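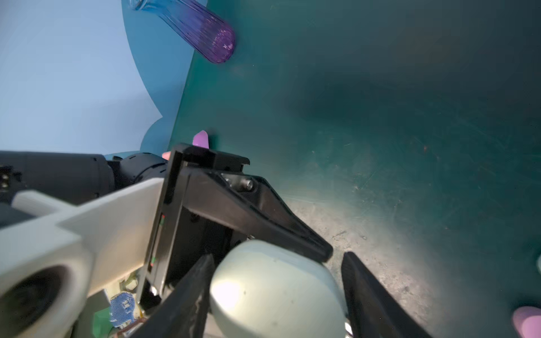

By the Arts and Community Reporter, Sutbridge Weekly

Wednesday, August 11, 2021

Sutbridge's favourite winter choir festival is coming back, and the program is a ripper! Flivinura returns to the old wool store on Jitaru Street at the end of August, with 47 choirs on the list and a whole afternoon set aside for singers who have never stood on a stage before.

The festival started as a single Sunday concert and has grown into three days of music that spills out of the wool store, down the laneway and into pretty much every café with room for a piano. Entries closed last Friday, and organisers were still shuffling the timetable on Monday night to fit everyone in. School groups have the Saturday morning, the men's sheds and workplace choirs follow after lunch, and the evening belongs to the big community choirs (bring a cushion, the benches are as hard as ever).

The highlight for many will be the massed sing on Sunday. Almost 300 voices will fill the main floor for a new piece written for the town, Zitosside, which takes its words from letters sent home by shearers and cooks who worked the district's sheds. Rehearsals have been running in the primary school hall since autumn, and if you've walked past on a Tuesday evening you'll know how good the low harmonies sound coming through those louvre windows.

Beginners are well looked after too. The come-and-try session on Sunday at 1 pm needs no audition and no music reading, and the song sheets are handed out at the door. Last time the group learned a three-part round in under an hour and sang it to the queue at the sausage sizzle, harmonies and all!

Tickets for the evening concerts are on sale now from the library and the newsagent. The Saturday morning school concert is free, as is the massed sing, but seats can't be reserved for either, so get in early if you're bringing grandparents. Parking at the showground will be open all weekend, with a shuttle bus running every 20 minutes until the last concert finishes. Doors open at 9 am on Saturday.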